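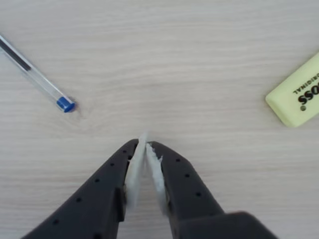 Clear off the desk first and argue about drawers later, says Agnes Nygård, and I've decided she's right. Her free desk-tidying morning comes to the Inmont reading room on 2 February 2022, and I've already signed up (my own desk at home is a disgrace).

You bring whatever lives on your work table -- pens, markers, the mug you keep meaning to wash -- and spread it all out on a bare top. Then you pick out the things you reach for every day and box up the rest.

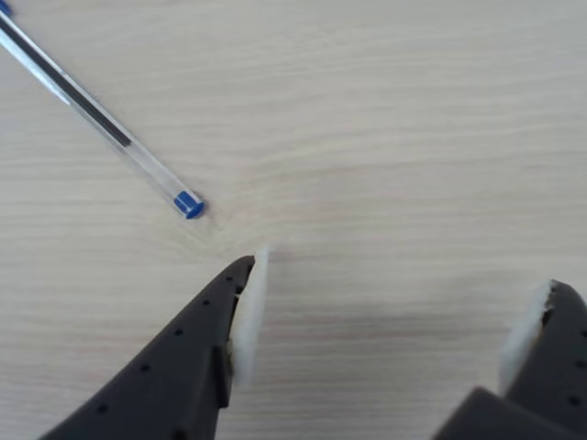 I went to the last one, in July, with a shoebox full of ballpoints and came home with four. Four! The others were dried up or missing their caps, and I'd been moving them from one apartment to the next for years. Agnes has you scribble with each one on scrap paper before it earns a spot, and that part is way more fun than it sounds.

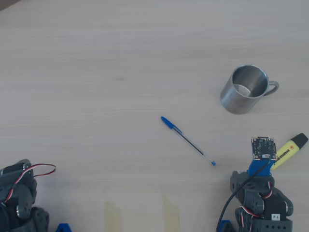 There are 40 places this time, up from the summer, and the tables seat eight. Hutchins, the stationery shop on Clorlow Street, is giving everyone a pad of scrap paper and will take worn-out pens and highlighters off your hands at the end.

Coffee is free, but you need your own cup.

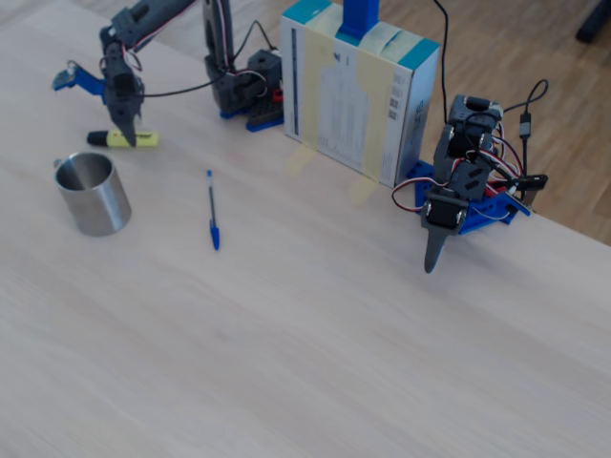 Doors open at 9 and you can drift in any time before 11. Sign up at the front desk or by phone, and kids over seven are welcome if they bring a pencil case to sort. I'll be at the table by the window with another shoebox -- cables this time, I'm afraid.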